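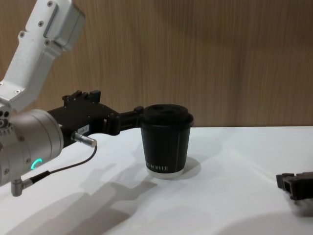 Black paper cup, white table

Best coffee stop on the Prenden to Surkbridge walk?

verbeke_walks
Jun 22, 2023
Finally doing the full route with my brother-in-law and I can't wait! It's 33 km if you take the river path, so we want one proper coffee on the way – where would you stop? I did the first half in November and everything was shut, so I've no idea what's good.

mudlark30
Prollport, without a doubt! The kiosk by the lock does a lovely flat white and the cheese scones are enormous. Get there before eleven or the scones go.

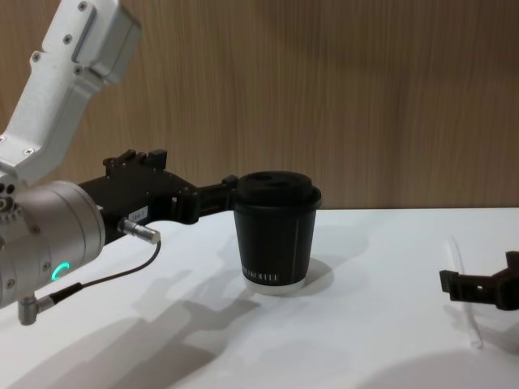 Re: Best coffee stop on the Prenden to Surkbridge walk?

Willy Van Hecke
Sorry, can't agree about the kiosk. Nice scones, weak coffee. I'd carry on for 2 km to the old mill, where they roast their own and you get a bench in the sun. There's a steep bit first, mind.

mudlark30
Weak?! You must have had a bad one. And that hill is murder with a full rucksack.

Yasuo Hayashi
I like both, but I take a flask and drink it up at the trig point. 242 metres, larks going mad, the whole valley laid out – no café beats that, and you save the money for chips in Surkbridge.
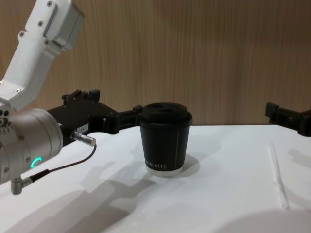 Do watch the stile just after the top, though, the second step is loose.

verbeke_walks
Brilliant, thank you all! Scones at the kiosk, coffee at the mill, chips at the end. Will report back on the hill.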